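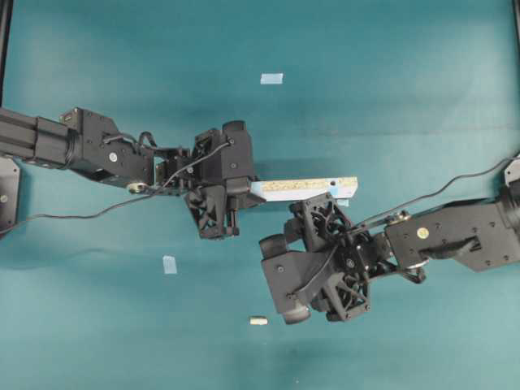

Jolán Gulyás told me, the first time we met, that she had set the price of her chutney by walking round the market, looking at what everybody else was asking, and taking twenty pence off. It had seemed only polite, she said, as she was new.

I have told that story to every class I've taught since then, with her blessing, and there is always a ripple of laughter followed by a rather uncomfortable pause while people think about their own price lists. If you are in the uncomfortable part of the room, please stay there a little longer. You are in very good company, and by the end of this chapter you'll have the tools to do something about it.

Chapter 4
What Does It Cost to Make?

Before you start
You will need your notes from Chapter 3, where you wrote down everything you spend money on in an ordinary month. A calculator is handy, and so is a pencil with a decent rubber on the end of it. If you haven't finished the Chapter 3 list, carry on anyway and fill in the gaps as you go.

In this chapter you will learn to:
tell the difference between a cost that grows as you make more and a cost that stays where it is
work out what one item costs you, including the ones you can't sell
put a fair figure on your own time
spot the costs that slip through the net

4.1 Two kinds of cost

Let us go back to the chutney. Jolán trades under the name Flultari, and when I first knew her she cooked in a kitchen she hired by the day at the back of Costello, a café that closed on Mondays and was glad of the rent. Onions, apples, vinegar, sugar, spices, jars, lids and labels all went in at one end, and chutney came out at the other.

Some of those costs behave in a very obliging way. If she makes twice as much chutney, she needs twice as many apples and twice as many lids. We call these variable costs, and they are the ones most people think of first, probably because you can hold them in your hand and grumble at the receipt.

The kitchen is another matter. Costello charged the same for the day whether she filled every pan or made a single jar and went home. A cost like that is called a fixed cost. It doesn't stay fixed for ever, of course – the rent went up one April, as rents will – but it doesn't move when the amount you make moves, and that is all the word means here.
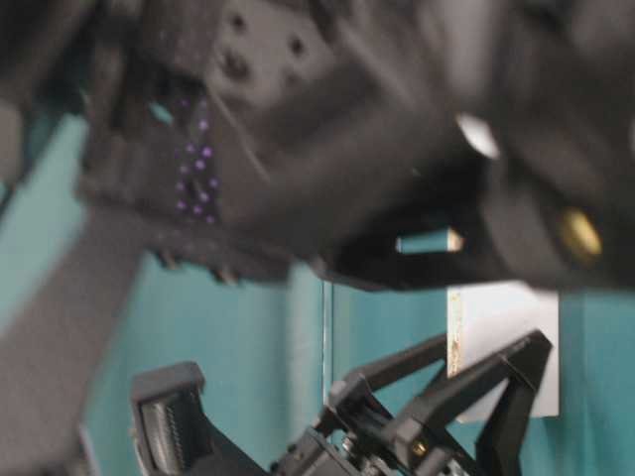

You may already have thought of a cost that doesn't sit neatly in either group. Electricity is the usual one. You pay a daily charge simply for being connected, and then you pay again for what you use. The sensible thing is to split it in two and put each part where it belongs. If your bill won't let you do that easily, put the whole lot with the fixed costs for now and make a note to come back to it. A slightly rough answer that you have written down will do you far more good than a perfect one that you mean to get round to.

Pause and try
Take your Chapter 3 list and write F or V beside each line. Put a question mark beside any you can't decide on, and then show those to somebody else. It doesn't need to be a business person. My sister sorted most of mine for me while she was waiting for a bus.

4.2 The cost of one

Now for a little arithmetic, and I promise it is only a little. Jolán planned a batch of 200 jars. When she added up her ingredients, her packaging and the hire of the kitchen, the whole batch came to £593. Dividing one by the other gives £2.97 a jar, to the nearest penny, and she wrote that number on a card and pinned it over her desk.

It was a good start, and a great improvement on walking round the market. But look at what happened next. A few jars didn't seal properly, a couple were dropped on the café step, and one or two went to the people at Joltix, who had lent her their van and wouldn't take money for it. When she came to load up for market, she had 192 jars to sell.

The £593 had been spent all the same. Divide it by 192 and each jar that could be sold had cost her £3.09. Twelve pence is easy to shrug at, and I have watched a great many people shrug at it, but she was at that point selling the chutney for £3.50 and thought she was doing nicely.

So the rule for this section, which I'd like you to copy out in your own words, is to divide by what you can sell. Count the cracked mugs, the wonky candles and the birthday present for your aunt among the things you made, by all means, and leave them out of the number you divide by. 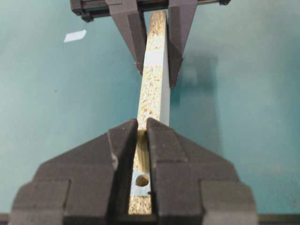
Photo: Nistard Picture Library

4.3 And what about you?

There's one thing missing from all of these sums, and you have very likely been waiting patiently for me to mention it. Jolán hadn't paid herself. That batch took 16 hours from the first onion to the last label, and none of them appeared on the card above her desk.

Suppose she sells every one of her 192 jars at £3.50. She takes £672, and once the £593 has gone out again she is left with £79. Share that among the 16 hours and it comes to £4.94 an hour. She was very quiet when we worked that out together, and then she put the kettle on, and then she asked me to check it.

People give all sorts of reasons for leaving their own time out. They enjoy the work, or they would only have been sitting in front of the television, or they feel a bit grand writing down a wage for themselves at the kitchen table. I do understand, having felt every one of those things myself.
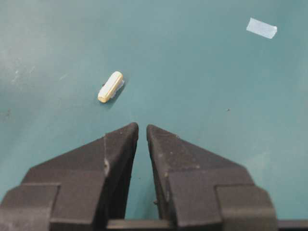
Yet think what happens if the business does well. Sooner or later there is more to do than one pair of hands can manage, and whoever you ask to help will quite rightly want paying. If your price never had a wage in it, there's nothing there to pay them with, and you find yourself either putting the price up in a hurry or staying up until midnight doing the labels alone.

Choose an hourly figure now, before we go on. Ask yourself what you would have to pay a capable stranger to do the job as you'd want it done, and write that down. Work out the hours honestly too, with the shopping and the washing-up included – Jolán's first guess had left out both.

Keep the figure beside you. We'll need it in section 4.4, where we add the wage to the cost of one item and begin building a price on top of it.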